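3.2 Operator rules for cloth episodes

All rules below apply to both sites (Drindosside and Vindcombe) unless marked otherwise. We wrote them after the pilot, where the two sites drifted apart fast – same arms, same task sheet, different habits. The pilot data is not used in Section 5.

Rule 1. Start state. Garment goes down inside the enclosure, crumpled or flat, as the task sheet says. No pre-folding along the fold line. Operator lets go, hands out, then arms are enabled. If a hand goes back in for any reason the episode is void and gets a new number. We do not edit the hand out.

Rule 2. Approach. Fingers open, one each side of the cloth, before any contact. Check the wrist view and not only the overhead one. Overhead is fine for placing the arm but poor for judging which layer you are about to take. Prints with a lot of contrast are the worst case, a dark gap between layers can pass for a black stroke in the pattern and the other way round. Use hems and stitching to find the edge, ignore the print.

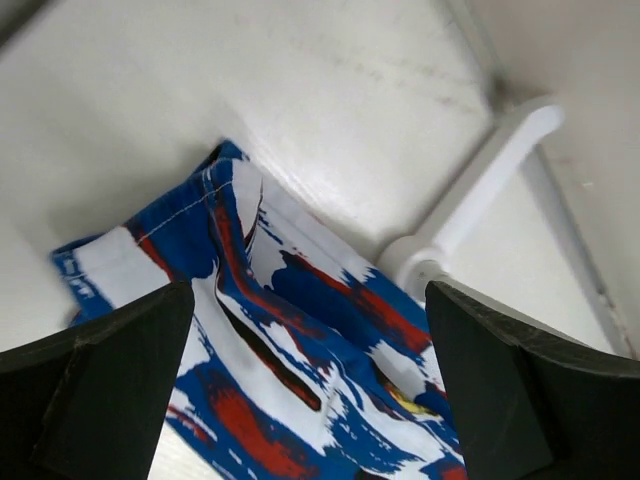

3.3 Two-arm contact

Most of the disagreement between sites was here. Drindosside let both arms close at once, Vindcombe always did left first. Neither was written down anywhere. We settled on the following.

(a) One arm holds, the other moves. The holding arm is named in the episode header before start.
(b) Downward force on the platform is limited in software. Operators may lower the limit, never raise it.
(c) Cables stay clear of the cloth where possible. If a cable lies across the garment at start, log it in the header and go on. If it gets caught mid-episode, stop.
(d) Rack and anything hanging on it stay put for the whole session, even when the task doesnt use them. Moving the rack between episodes changes the background and we lost a full batch in the pilot to this.
(e) Wipe-down of the platform only between sessions. Marks that are there at the first episode should be there at the last.

Rule (b) was the least popular. Operators used to the Ilum controller wanted a per-garment limit, which we tried and dropped as the header got too long and people stopped filling it in.

Figure 4 is a case under (a), both grippers on one garment, rack in place behind. 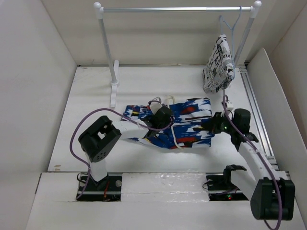 Figure 4. Overhead view, two arms on a patterned garment; second printed garment on the rack.

3.4 Review and rejection

Every episode was reviewed once by someone other then the operator. Reviewers had the header, both views, and the Vestergaard checklist (Appendix B). Of 1,869 episodes submitted, 27 were rejected under Rule 1 and 3 under (c). The rest passed, some with notes. Target per site was 1,000, so almost there but not quite – Vindcombe started late.

A rejected episode is kept, flagged, and left out of training. Deleting was allowed in the pilot and made it impossible to say afterwards how often hands went back in. Flag reasons are a fixed list, free text goes in the notes field only.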